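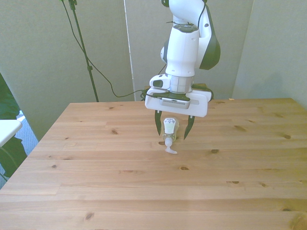

Fig. 4: Small clear bottle with its label to the front, standing on the pine top.

4. Filling and labelling the small bottles

If you've come straight to this bit from the front page, hello, but do go back and read section 3 first. You'll want your big container of oil already strained and settled, and there's not much point in starting here with cloudy oil (I've tried, and you just end up with a row of cloudy little bottles). Everything else assumes you have the Kandmont starter box from Prirnatent open beside you, with the bottles, caps, funnel, pipette and the sheet of white labels.

I do all of this on a plain pine table. Any flat, steady surface will do, though if yours is bare wood like mine, put a tray down before you pour. Pine drinks up oil and it does leave a mark.

4.1 Getting the bottles ready

1. Take the caps off and put them in a bowl. They roll!
2. Wash bottles and caps in warm water with a small squirt of washing-up liquid. The narrow brush in the box is meant for this, and it's better than it looks.
3. Rinse until there are no bubbles left. Then rinse once more.
4. Stand the bottles upside down on a clean tea towel and leave them overnight. They need to be completely dry inside, right up into the shoulders.
5. Hold each one up to the window before you use it. If you can see any mist or a droplet, it goes back on the towel.

Note: please don't put the plastic bottles in the oven to hurry them along. The older Cerkby set had glass ones and its leaflet says you can, so if you've swapped over from Cerkby to Kandmont, that page no longer applies.

4.2 Filling

1. Lay out your tray and put a folded sheet of kitchen paper on it.
2. Stand one bottle in the middle of the paper. Just the one. I used to line them all up and pour along the row, and my sleeve had the lot over.
3. Push the funnel in gently until it sits on the neck. Don't force it, or it makes a seal and the oil sits there glugging at you.
4. Pour slowly. With the 100 ml size you can pour straight from the jug, but for anything smaller I'd go with the pipette.
5. Stop when the oil reaches the start of the shoulder. It's tempting to go right to the top, but you need a bit of air in there for the cap to go on cleanly.
6. Lift the funnel straight up, give it a second to drip, and move it to a saucer.
7. Screw the cap on by hand - finger tight, then a tiny bit more.
8. Turn the bottle on its side over the kitchen paper and watch the neck. If anything creeps out, take the cap off, wipe the thread and try again.

Caution: oil on a smooth floor is horribly slippery. Wipe up drips as you go, and keep children and dogs out of the room until you've finished.

Caution: if your oil has been warmed to help it pour, let it come back to room temperature before it goes anywhere near these bottles. They will go soft and lean.

4.3 Putting the labels on

Right, this is the part I enjoy. The labels are forgiving for the first few seconds and then they really aren't, so have a read through before you peel anything.

1. Wipe the outside of the bottle with a barely damp cloth and a drop of washing-up liquid, then dry it. Even a fingerprint of oil will stop the label sticking.
2. Leave it to stand for 30 minutes. Have a cup of tea.
3. Write or print the label while it's still on the backing sheet. You want what it is, when you filled it, and anything that was added. Keep it brief, as small lettering gets very hard to read on a little bottle and you'll be squinting at it by June.
4. Peel back one short edge, only as wide as your thumb.
5. Set the bottle on the table with the side you want as the front facing you, and bend down so your eyes are level with it.
6. Touch the loose edge to the bottle and check it's upright. If it's squint, lift it now.
7. Pull the backing away with one hand and smooth the label round with the other, working from the stuck edge across.
8. Press from the centre outwards with a dry cloth. Little bubbles can be chased to the side with a fingernail.

Note: on a rounded bottle the corners like to lift. Trimming them to a curve with nail scissors before you peel sorts most of that out. I do it to every label now, out of habit as much as anything.

Note: biro smears, pencil fades. A fine permanent pen is the one to go for, or a laser printer if you've got the use of one. The Ritchie label sheets fit the same bottles and take printer ink rather better than ours, if I'm being fair (they do cost more).

4.4 If something's gone wrong

Label has gone on crooked: leave it a day, then soak the bottle in warm water with the cap on tight, and it'll slide off. Rub away the leftover glue with a dab of cooking oil and wash again.

Writing has run: there was oil on the label before you wrote on it. Start a fresh one. You get spares at the bottom of the sheet.

Bottle won't stand straight: press the base with your thumb from underneath, as they sometimes get dented in the post. If it still rocks, try it on a different bit of table before blaming the bottle.

Oil looks a different colour in the small bottle: it will, a bit. A dark gold in the big container can look quite pale in a small clear one, so don't go adding anything to it.

Cap keeps weeping: check the little liner hasn't dropped out in the wash. It's usually in the plughole.

Storage and shelf life are in section 5.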